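Asking for the chair

The new guidance on workplace adjustments landed in our inbox on 25/06/2019, and I have now read it twice, once with coffee and once without. It runs to 20 pages, four of which are blank apart from the word Notes. I used one of them to write a shopping list.

The useful part is on page eleven, where it says that a person who needs something changed in order to do their job should ask for it in writing, as early as they can. Fine. Those of us who have tried this will know that "as early as they can" falls somewhere between the interview, when you'd like them to think you are made of steel, and the end of your probation, when your back has already told everybody.

Elli Suominen wrote to us after the last issue about her first months at Turunen, where she does the invoices. She has arthritis in both hands and wanted a different keyboard and a later start on bad mornings. The later start was agreed in one short conversation by the kettle. The keyboard needed a form, a second form to explain the first, and a visit from a man with a tape measure who measured her desk. Her desk was never the problem. She got the keyboard in the end and says it is lovely, and that she still has no idea what became of the measurements.

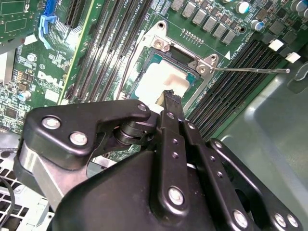 A Dell motherboard with the case open.

Several readers have asked what they must tell an employer and what they can keep to themselves. The short version is that you can describe what you need without handing over your medical history. "I can't type for more than an hour without a break" is a perfectly good sentence. You may be asked for something from your doctor to back it up, and if so, ask who is going to read it and where it will be kept. One member was told "in the usual place", which turned out to be an unlocked drawer with the Christmas decorations.

Keep copies of whatever you send. If a manager says yes in the corridor, email them afterwards to say thank you and repeat what they said yes to. It feels a bit stiff. Managers leave, though, and their replacements tend to have no memory of corridors.

The Stuvham drop-in starts again in September, upstairs as before, and yes, the lift is working. Bring your forms, half filled in or otherwise. There will be biscuits until there aren't.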